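Pelletier Community Food Center
Employment Opportunity: Pantry Intake Coordinator
Posting No. 1401
Posted December 18, 2019

The Pelletier Community Food Center invites applications for the position of Pantry Intake Coordinator at its Trekport branch. This is a part-time position of 21 hours per week, with the possibility of additional hours during the spring food drive in May.

Position Summary

The Coordinator oversees the receipt, inspection and storage of donated food. The position reports to the Branch Manager, Mervin Perron, and works daily with kitchen staff, delivery drivers and partner agencies. Donations arrive from grocery stores, farms and private households, and vary widely in kind and condition. The Coordinator decides what is accepted, what goes to the kitchen for same-day use, and what must be discarded.

Duties

Receive and record incoming donations at the loading door.
Inspect produce, baked goods and packaged items under the Center's food safety policy.
Maintain the cold room temperature log.
Rotate shelf stock by date and prepare the weekly inventory report.
Train new pantry assistants in sorting and handling.
Cover the front desk during staff meetings, as assigned.

Minimum Qualifications

Applicants must hold a high school diploma or equivalent and have at least 2 years of experience in a pantry, grocery, restaurant or warehouse setting. A current food handler card is required within 30 days of hire. Applicants must be able to lift 40 pounds and to work in a refrigerated area for short periods. Ability to speak a second language is desirable. A driver's license is helpful but is not required.

Compensation and Schedule

The position is paid hourly, according to experience, under the Center's published wage scale. Shifts begin at 7 a.m. Paid sick leave accrues from the first day of employment. The successful applicant will serve a probationary period of three months.

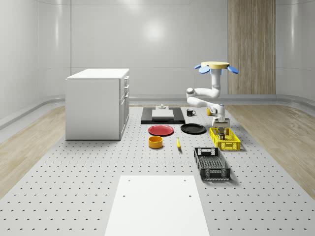 Sorting at the Trekport branch follows the same written procedure used at our Drendotitz branch, and the Coordinator is expected to apply it consistently. Produce is graded on arrival and released to the shelves before the doors open to clients. Open-topped plastic crates with openwork sides, such as the yellow one and the slightly larger black one, are preferred for fruit and root vegetables. Cardboard boxes are to be emptied and flattened the same day. Glass jars are kept apart and checked for damage to the seal.

How to Apply

Submit a cover letter, a resume and the names of two references to Jaxon Kennedy, Personnel Office, Pelletier Community Food Center. Please write the posting number on all materials. Incomplete applications will not be reviewed. Applicants selected for an interview will be contacted by telephone. The position will remain open until filled.

The Center is an equal opportunity employer. Applicants who need an accommodation during the hiring process should contact the Personnel Office.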